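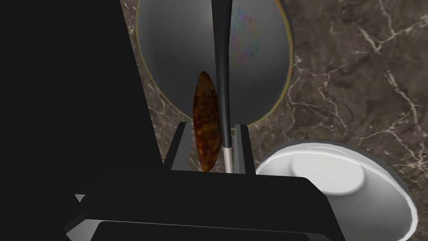 Setting up the gripper in the Rasach kitchen cell (simulated)

Quick notes, do these in order. Written for the Sarnance build but the Zuneck one is near enough the same.

1. Load the arm first, then the gripper, then the worktop. Bowls and small items last. Wrong order and the bowls drop through the marble.

2. Zero the fingers. Close fully, check the readout, open again. If one finger lags, reload the gripper file, don't fiddle with the gains.

3. Wrist camera. Gripper body wants to be along the bottom of the view, both fingers upright and the gap clear enough to see worktop through. If the arm blocks more than the left side, turn the mount 2 degrees and look agian.

4. Contact settings. Friction on the finger pads only, not the whole body. Grip force limit 60. Higher and thin things like rods start to jitter.

5. Test with clutter. Long thin item plus something rounded, side by side between the fingers, bowls close by. Run 305 steps. Watch for fingers sinking into the food model.

6. Save as a new cell file. Do not overwrite 2063, Younis runs still load from it.

Still jittering? Halve the time step and go back to 4. Slower but it usualy settles.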